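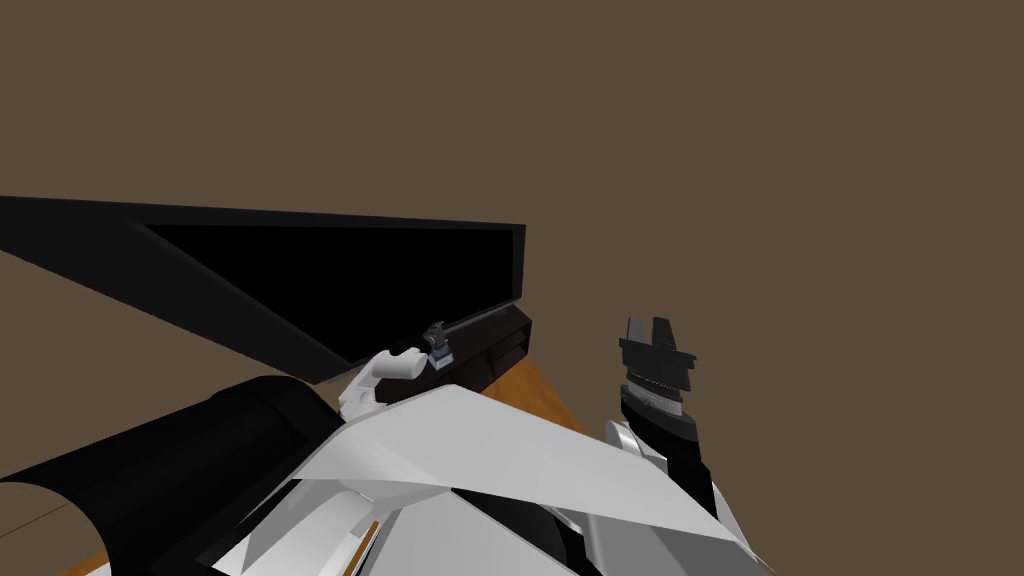

Two-Arm Task Sequencing in Simulation: Final Project Report

Kai-wen Kwan, Natalia Maldonado, Duarte Prata
Project advisor: Brigitta Camenzind
22 December 2022

1. Summary

We wrote a task sequencer for a two-arm robot in simulation. The sequencer, which we named Vidal, takes a short list of steps for each arm and decides when each step may start. It replaces the fixed timers used in last year's project. All work was done in simulation. We did not run anything on hardware.

2. Background

The group before us left a working simulator setup called Gruvthorpe, with a tabletop, two arms with different grippers, and a motion planner for each arm. Their scripts moved the arms by waiting a set number of seconds between commands. When a planner took longer than usual, the second arm started early and the run was lost. Mayu Hoshino, who maintained the code before us, pointed us to this as the first thing to fix.

3. Design

Each task is a text file. A step names an arm, an action, a target, and the conditions that must hold before it starts. A condition can be a finished step, a contact reading, or a free region. Regions are boxes we defined by hand above the table. There are four of them, and an arm has to reserve a region before it moves into it. The other arm holds its pose until the region is released.

Only five actions are supported: approach, close, open, push, and retreat. We had planned a sixth for handing an object from one gripper to the other, but it needed both arms in the same region and our reservation rule does not allow that. We left it out.

The main loop reads the state of both arms, checks the conditions of every waiting step, and sends out whatever is ready. It also writes each decision to a log. We had not planned to keep the log, but it was how we found most of our bugs, so it stayed in.

4. Contact checks

The first version of the contact check looked at gripper position alone. If the fingers stopped before they were fully closed, we counted that as a grasp. This gave the wrong answer when a finger rested on top of an object or hit the table. The second version asks the simulator which bodies are touching and accepts a grasp only if both finger pads report contact with the target.

The push action uses a weaker check. One pad in contact is enough, and the object has to move in the commanded direction. Long objects tended to turn as they were pushed, so we measure travel at the center of the object and ignore the ends.

Reading contacts from the simulator is a shortcut. A real gripper would not report the name of the body it touches. Anyone moving this code to hardware will need to replace the file contact_query.py with something based on force or current.

5. Testing

We ran 1278 trials on one task, in which the left arm moves a block and the right arm stays clear until its region is free. Start positions were random within limits. Of these trials, 52 failed. We sorted the failures by reading the logs:

Planner found no path from the start pose: 31
Grasp lost while moving: 14
Both arms waiting on each other: 7

The deadlocks all came from one task file in which each arm reserved a region and then asked for the one the other arm held. We added a check that reads the file before a run and rejects it if the reservations can form a loop. The numbers above are from before that check. We did not have time to repeat the full set in November, when the lab machines were being moved.

6. Problems with the tooling

Restarting the simulator between trials was slow. Natalia wrote a reset function that puts the arms and objects back without a restart, but early versions kept old contact data, and the first step of a trial would sometimes see a grasp left over from the previous one. Clearing the contact list and stepping the simulator once before reading it fixed this.

7. Work left to do

The regions should be computed from the arm paths. Hand-drawn boxes are larger than they need to be, and the right arm spends much of each trial waiting. The handover action also needs a shared region type. Duarte has a partial version on the branch named jatetti, which loads task files but does not yet run them.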